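Removing brick-pattern wallpaper at the end of a tenancy

My tenancy at Tindall Court ends in May and the agreement requires the walls to be returned to plain paint. May I ask whether the paper should be soaked before stripping, and whether the landlord must be notified first?

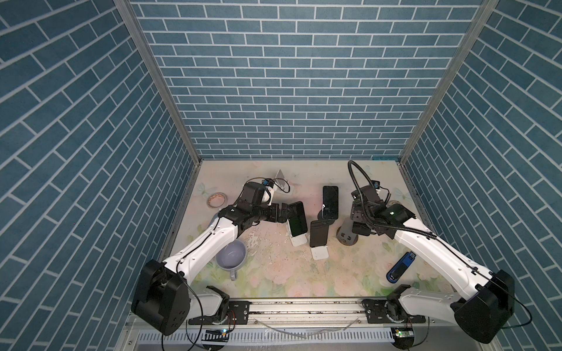 The paper was hung over emulsion. The inventory reference is 1067.
Freya Wragg

Written notice should be given before work begins. Please quote the inventory reference and retain a copy of the reply. Test a small area behind a door. If the top layer peels away dry, soak only the backing, and allow 3 minutes before scraping.
Kernport Tenants' Desk

Agree with the above. Switch off the sockets first.
Clunano

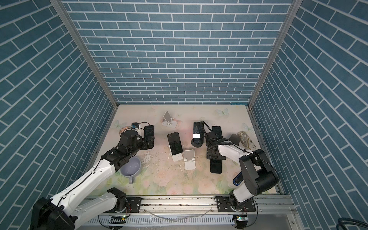
Slate-blue brick pattern with white mortar lines.

Last updated: Sunday, September 27, 2026
Contact us | Copyright Jurnelum Community Help | Back to top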